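Rasa Rozīte
Small furniture, a thread, for anyone who has ever bought a drawer to solve a problem caused by drawers.

I have one small white plastic cabinet. One drawer, round black knob. It cost me $26 and I've now spent most of June thinking about what goes in it, which works out to a terrible hourly rate.

First it was batteries. Everyone's first drawer is batteries. Then I couldn't remember which were the dead ones, so I put them all back in the bowl by the door where they'd been perfectly happy.

Then it was takeaway menus, from places that have been online-only for years. One of them is now a dentist.

Then I got ambitious and bought dividers from Starano. Six of them, "fits all drawers". They fit all drawers the way a canoe fits all cars.

Cường Tạ replied to my last post to say a drawer should only hold things you'd want in a blackout. Cường, mate, I'd want the fridge.

So the current theory is wooden blocks. I have a tin of them from the Grarkstead market, plain, no letters, no paint. Adults come over and start stacking them without asking. I've stopped offering people coasters.

The blocks live all over the place, mainly because they're nice to look at and I'm lazy. The plan is that at the end of the day they go in the drawer. The plan has been in place for two weeks.

Success rate so far: there's always one on the lid. You pull the drawer out, you have every intention, and the cube goes on top "for a sec". The lid is flat and it's right there. I don't make the rules.

Also the colours. Put pale wood on a cloth covered in swirly blues and oranges, all brushstrokes, and suddenly it looks like a decision. Put it in a white plastic drawer and it looks like storage. You can see my dilemma.
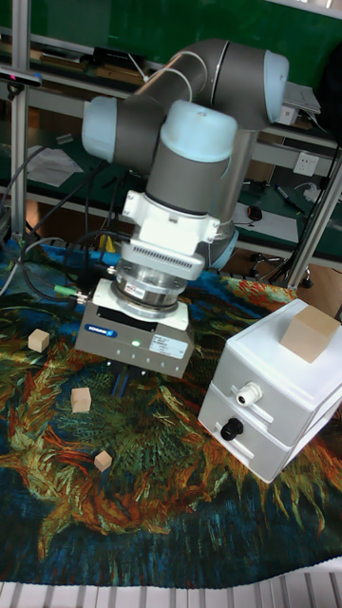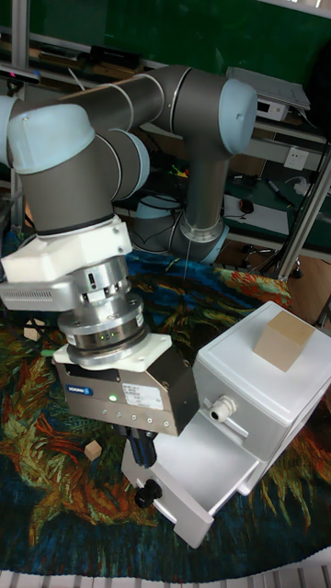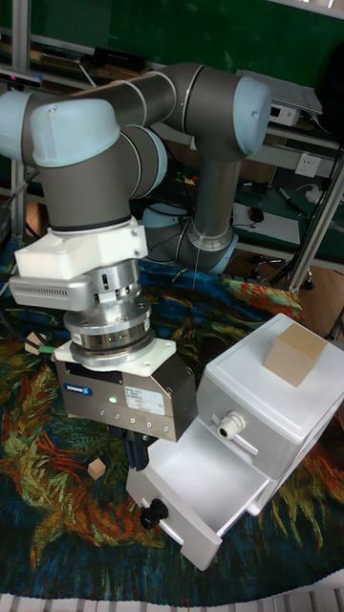 White box, cube on the lid, every time.

Anyway, a few people have asked if I'd recommend the cabinet. Yes, with one note - if you overfill the drawer it jams, and you'll stand there having words with a knob.

Someone else asked why I don't just get the Prendov one with the three drawers. Because then I'd have three empty drawers and a lid. I know myself.

The swirly fabric was an end-of-roll bit from Khổng, the shop next to the bakery. It was 114 cm wide and I asked for "enough for a small table" like a person who'd measured one. I hadn't. It hides crumbs beautifully, though, and I suspect it would hide most of a sandwich.

Washing advice, seeing as I learned it the slow way: cold, inside out if you've hemmed it, and don't put it in with the white tea towels. I now own some pale green tea towels. They're growing on me.

Still taking suggestions for the drawer. No batteries. No menus. Cường, you've had your turn.

Update, a bit after 9 pm: put the spare keys in it. Already can't find the spare keys.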